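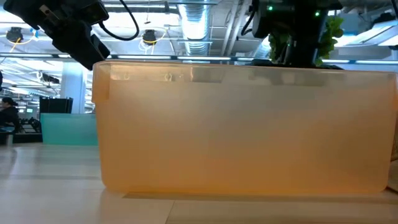
Does a save from the Hiltside demo carry over to the full game?
It carries over if you finished the demo chapter and saved at the inn. Saves made before that point are ignored.

On 05/01/2022 a list member wrote:
> I played the demo on my old laptop and got as far as the inn.
> Bought the full version last night and the load menu is blank.
> Do I have to start over? I would hate to lose the Barroso
> route, it took me four tries to get her to talk.

You don't have to start over. The full game looks in a different folder. Copy the file called nera from the demo's save folder into the new one, then restart. It should show up in slot 7.

Two things to watch for. The demo was capped at 730 gold, and anything above that is dropped when the save loads. Also, your Vondia reputation is reset to 60 whatever it was before. The Barroso route flags do come across, so her first conversation will count as done.

If the slot is still blank, check that the laptop has the May patch. The launch build can't read demo saves at all. Please reply to the list and not to me, as other people have asked the same thing.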